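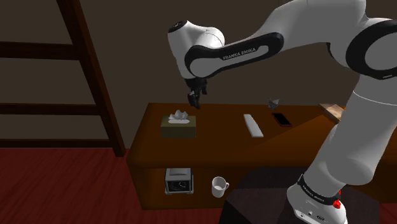

A five-second penalty for a pit lane infringement costs the leader nothing if the gap behind is large enough. At Zokelcombe, Javiera Vergara took the penalty with 118 laps done and kept first place. Hortensia Salinas, who hit the same line in traffic, dropped four places. 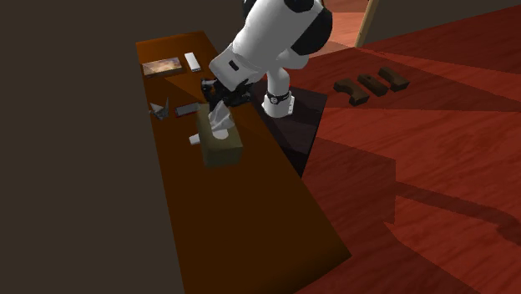 The rule should charge positions on the grid of the next race — a cost that does not depend on the gap. Stewards would still decide fault, and the right of appeal would stay as it is.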